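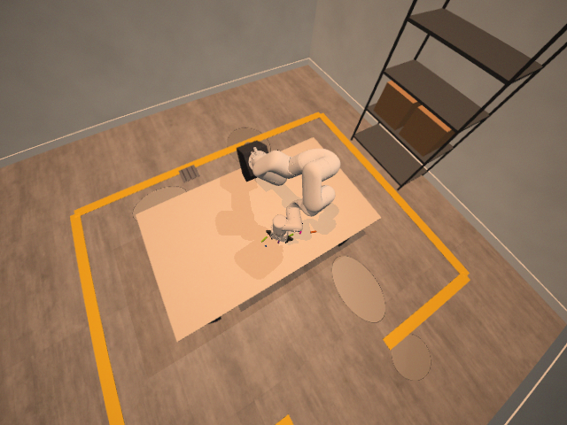 Trernville, le 5 juillet 2023

Qui sommes-nous ?

Ternon est une petite maison de spiritueux installée à Trernville, dans une ancienne laiterie. On y distille surtout du cidre et du poiré, et depuis peu du seigle (notre grande passion du moment !).

Notre premier alambic, un modèle à repasse de 200 litres baptisé Nukus, tourne toujours. Il est lent, un peu capricieux au démarrage, et on l'adore. Les eaux-de-vie vieillissent ensuite dans notre chai, qui abrite aujourd'hui près de 230 fûts, pour la plupart en chêne français, avec quelques-uns en châtaignier pour les curieux.

La cuvée Kpodo, sortie en décembre dernier, est notre premier assemblage de seigle et de pomme : 368 bouteilles, numérotées à la main, et des soirées entières à discuter du bon degré. La prochaine mise dort encore en fût, on la goûte souvent, peut-être un peu trop !

La boutique est ouverte l'après-midi, et les visites du chai se font sur réservation, dégustation comprise.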